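4.2 Rules for scene preparation and review

The guideline adopted at the Foscombe site treats the tabletop as part of the record. Earlier practice left the arrangement of objects to the operator on duty, and the logs kept under that practice were hard to compare from one day to the next. The current rules, set out in the Endanska handbook and revised in September, require that each task be prepared from a written sheet. The sheet names the target object, the tool, and the objects that are present but are not to be touched. It does not fix the position of every object, and operators are expected to vary the layout between episodes within the limits of Rule 3.

Rule 3 asks for a clear working area on the side of the active arm. Distractor objects may stand behind the vessel or on the opposite side, but not between the gripper and the tool. Small items are allowed in front of the vessel when the sheet lists them. The background is held constant across a task group. For the ladle tasks this means a folding screen behind the table, with no gap through which the rest of the room can be seen at table height.

Figure 3 shows a layout that was accepted under this rule. The bottle, the snack package, the grapes and the green-and-white packet are kept behind or to the left of the blue vessel, and the right side is left to the ladle. 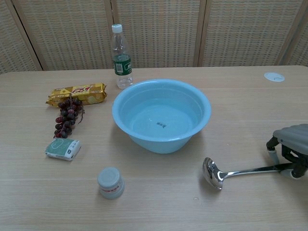

Figure 3. Ladle task, chest-height view. The gripper holds the end of the handle, with the scoop lying on the table side of the rim.

Liquids fall under a separate provision. Rule 5 permits plain water only, in an open vessel with a rim high enough to contain a slow stirring motion. The vessel may be filled partway and must stand well inside the edges of the table. Any cable opening in the tabletop is to be closed with its cover before water is brought to the station, and the vessel is not to be placed over it. The Pivach risk sheet, which the site uses for electrical equipment near water, is signed at the start of each session -- a single signature covers all episodes recorded in that session. If water reaches the tabletop, recording stops and the episode is marked as interrupted, whether or not the task itself was completed.

Rule 6 concerns the grasp. Long-handled tools are to be held at or near the free end of the handle, with the fingers closed before the tool is lifted. The reviewer checks this point in every view in which the hand is visible. A grasp is not rejected for appearance alone. It is rejected when the tool turns in the hand during the lift, or when the operator corrects it with the second arm and the sheet calls for one arm only.

The position of the idle hand is covered by Rule 7. In one-arm tasks the idle hand must stay clear of all objects on the sheet and must remain open. Reviewers had at first asked for it to be kept out of view altogether. This request was dropped after a trial at the Koech laboratory, where operators reported that they lost track of the idle arm once it could no longer be seen. The rule now allows the hand to rest in view at the edge of the table (Figure 4). 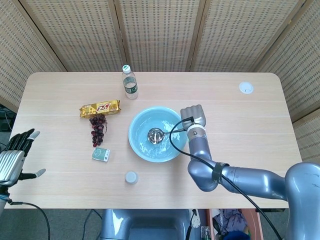
Figure 4. Ladle task, head view. The right hand holds the handle while the left hand stays open at the left edge of the table.

The head view is also used to check cable routing under Rule 8. Cables may run along the arm and leave the table at the front, provided that they do not pull on an object or tighten at full reach. Reviewers are asked to follow each visible cable through the complete episode, as slack that is sufficient at the start may be taken up later in the motion. Items stored on the floor are outside the scope of the rule unless they can be touched by the arm or by a moving cable.

The rules were applied to 3353 episodes in the period under review. Of these, 1036 belonged to the tool-and-vessel group described in this section. A second reviewer examined 400 episodes drawn from that group without access to the first reviewer's notes, and the two reviewers disagreed on roughly 80 of them. Most of the disagreements concerned Rule 6, and in particular the point at which a small turn of the handle should count as a failed grasp. The wording of that rule remains open, and the episodes in dispute have been kept in the set with both decisions attached.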